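FLASH FICTION / Under 2,000 characters

Home Stories Submit Archive About

November
By Asabe Oyelaran

THE BASKET

Kultitz, November

Eren's bus got in at 2. Cengiz Dönmez wiped the table twice, then again. White top, every crumb shows. Where was the fruit. He'd had it in his hand at the door.

Keys, coat, phone. Not in the coat.

Basket first, then. His mother's, wicker, off to one side. All that bare table next to it. 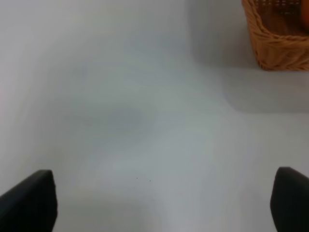 ONE ORANGE THING

On the stairs. He'd put it down on the stairs to find his keys. Forty steps down, forty back up, out of breath, and there it was on the table finaly. Bright orange, little stem. Shaped like a pear, nearly. Gronier's had sold him the last one and he hadn't asked what it was.

Should it go in? Would one look sad? His mother always filled it. Walnuts, lemons, bills she didn't want to open.
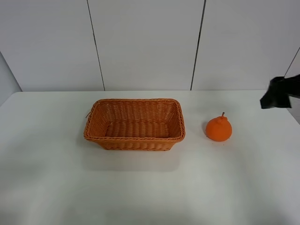 The basket, before company.

He stood there. Picked at the rim. Thought of Eren at nine, eating over the sink, juice to the elbows.

Footsteps outside. No, the neighbor.

In, then. Quick.

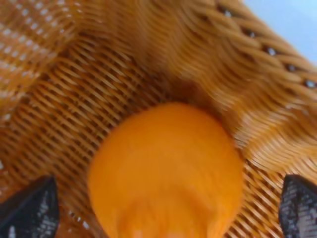
PALEDETTI, a month later

Eren wrote. Two lines, no hello. Job's fine, room is cold. Do you still have grandmas basket, and what was that orange thing, I cant find them here.

Cengiz got his coat. Gronier's closed at six.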